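4.3 Preparing a planned walk for offline use

This section explains how to load a route onto the Ondix trail receiver before leaving home, and how to set the receiver so that it can be left in a pack for most of the day. It applies to units with the rotary side switch. For units with a push button, see section 4.5.

Before you start

The receiver must be charged to at least two bars. The route must already be saved in your Clindus account. If you are walking a route shared by another person, open it once in the account and save your own copy. Shared routes that have not been copied do not appear in the transfer list.

Note: Map sheets are stored separately from routes. A route can be loaded without its sheet, but the screen will then show only a line on a blank background.

Loading the route

1. Turn the side switch to LOAD. The indicator changes to a slow green blink.

2. Connect the receiver to the computer with the supplied cable. Charge-only cables will power the unit but will not carry data.

3. In the account, open Routes and select the walk. Check the total distance and the highest point against your printed plan.

4. Select Send to receiver. A route with up to 118 waypoints is sent in one part. A longer route is split, and the second part takes the same name with the letter B added.

5. When the blink stops, select Sheets and send the matching map sheet. Sheets with steep ground are larger and may take several minutes.

6. Disconnect the cable and turn the side switch to WALK.

Caution: Do not turn the side switch while the indicator is blinking. An interrupted transfer can leave a route on the unit with its last waypoints missing. The unit gives no warning of this when the route is opened.

Checking the transfer

7. Press and hold the center key until the route list is shown.

8. Open the route and scroll to the last waypoint. The name and number must match the account.

9. If they do not match, delete the route from the receiver and repeat steps 1 through 6. Do not send the route a second time over the first copy.

Setting the screen for a walk

The receiver is meant to be looked at only at junctions. With the factory settings the screen lights at every waypoint, and most walkers find this too often on a marked trail.

10. Open Settings, then Screen, then Wake.

11. Select Junctions only. The unit will vibrate once before a turn and stay dark the rest of the time.

12. Set Vibrate distance. The factory value is 135 feet. Use a longer distance if the receiver will be carried in the lid pocket of a pack, where a short vibration is easy to miss.

13. Set Screen off after to 4 seconds.

Note: Junctions only depends on junctions having been marked when the route was drawn. Routes drawn freehand have none. In that case select Every waypoint, or add junctions in the account and send the route again.

Phone messages

A phone paired with the receiver will pass on calls and text messages unless told otherwise. To stop this for the length of a walk, open Settings, then Phone, and select Hold until finished. Messages are kept on the phone and shown when the side switch is turned back to OFF.

Caution: Hold until finished also holds weather alerts sent through the phone. If storms are forecast, check the weather before setting out and again at the midpoint of the walk.

Worked settings: the Plistusby loop

The Plistusby loop is supplied with every account and is suitable for a first trial. It starts and ends at the same parking area, and all of its junctions are marked. Load it as above, set Wake to Junctions only, and leave Vibrate distance at the factory value. On the wooded north side the signal may drop out — the receiver will show a hollow arrow and carry on from the last good position. No action is needed unless the arrow stays hollow after you leave the trees.

If you use the Dvořáček chest mount, turn Screen rotation to Locked. The mount holds the receiver upside down so that it can be read when tipped forward.

After the walk

14. Turn the side switch to OFF and wait for the indicator to go out.

15. Wipe the cable port before charging. Do not use compressed air.

16. Delete routes you no longer need. The walk record is kept even if the route is deleted.

Section text: Kiprono Mwakyusa. Last revised in August.

Next: 4.4 Sharing a walk record

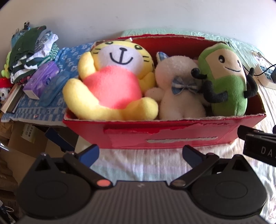
Reading time: 4 min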